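Weneslow Handheld Gripper Pair — Set-Up and Care Guide
Section 4: Setting up the bed station for cloth folding

Read Section 3 (charging and pairing) before you start. The steps below assume both grippers are paired to the same Plindari recorder and that the mobile robots are parked with their arms stopped.

4.1 Preparing the surface

1. Cover the mattress with a plain fitted sheet. The pale green sheet supplied with the Turkden kit works with all the cloths in the set.

2. Pull the sheet toward the corners. Light creases do no harm. Smooth out any ridge that a jaw could catch.

3. Fix the two small blue markers along the far edge of the bed. The head camera uses them to find the edge, so keep cloth and hands off them.

4. Lay the cloth on the near half of the bed and bring both grippers in low from your side. Check the camera view before going on. The far edge and both markers must show.

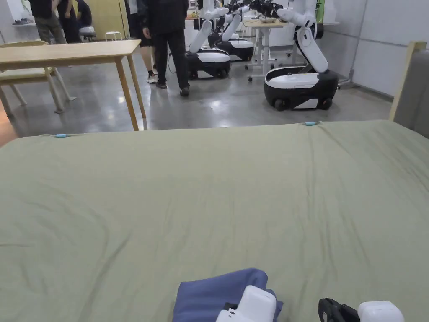 5. Close and open each jaw once over bare sheet. If a jaw drags the sheet up with it, raise your wrist and try again.

Caution: Do not press the jaw tips into the mattress. Side load bends the jaw pins.

4.2 Checking the grip

Hold the gripper by its handle with the jaw pointing away from you. The green lights along the top should be lit and steady. A blinking row means the link has dropped; go back to step 3.6.

Take a corner of the cloth in one jaw and a second part of it in the other. Close both jaws fully before lifting. Keep the labels on the housing clean enough to read, as the recorder asks for the unit number at start-up.
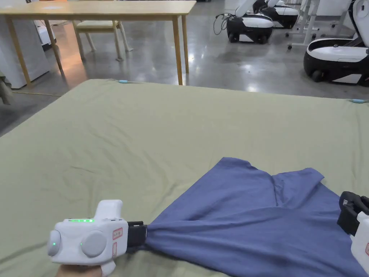

Đào writes that on a soft mattress the jaws pick up sheet along with thin cloth, and that pinching a small bunch first, then lifting, cured it at her site. We agree with this for T-shirts and lighter items. For towels, use the full width of the jaw.

Note: Replace the jaw pads at 300 hours of use. The part number is 3,167 for the left unit and 816 for the right. The pads are not interchangeable.

4.3 Ending a run

1. Leave the folded cloth flat on the sheet and lift the gripper straight up, clear of the stack.

2. Tighten the hand strap if it has worked loose. A slack strap lets the housing tilt, and the log will show error 43.

3. Hold the gripper still over the bed until the recorder beeps. Wait for the beep even if the fold went wrong — a run that is cut short cannot be saved.

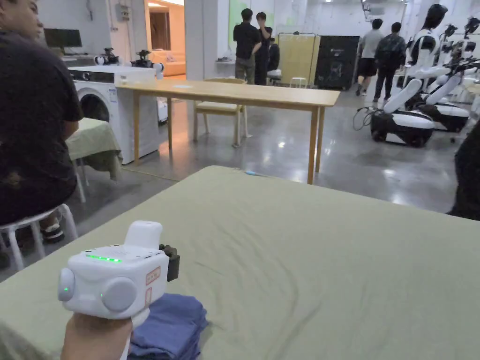
4. Open the jaws, switch off both units and wipe the pads with a dry cloth. Do not use alcohol on the housing or the labels.

5. Return both grippers to the charging dock. Leave the markers in place if the station will be used again the same day.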